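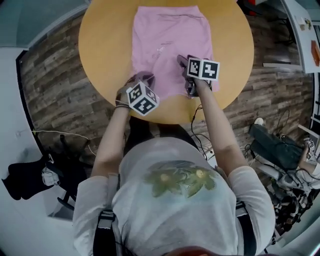

Zwei Greifer, ein rosa T-Shirt: Faltübung am runden Tisch

Hallo zusammen, wieder ein kurzer Zwischenstand aus unserer Robotik-AG für den Förderkreis Gunen! Wir falten inzwischen fast nur noch Wäsche, also T-Shirts vor allem, und zwar erst mal von Hand mit den Greifern, damit Skosum (so heißt unser Programm) genug Vorlagen zum Lernen bekommt. 400 Durchgänge wollen wir bis November zusammenhaben, 30 pro Treffen sind drin, wenn die Kabel mitspielen. Die Ärmel klappen schon prima, am Saum rutscht der Stoff leider noch ständig weg – da probieren wir jetzt weichere Fingerkuppen aus. Von eurem Geld haben wir zwei neue Akkus und Würfel mit Markern gekauft, der Rest liegt für die Fahrt zum Wettbewerb in Wullville bereit. Drei Teams sind angemeldet, und ich freu mich riesig drauf! Die Belege schicke ich euch nächste Woche.

10. Mai 2020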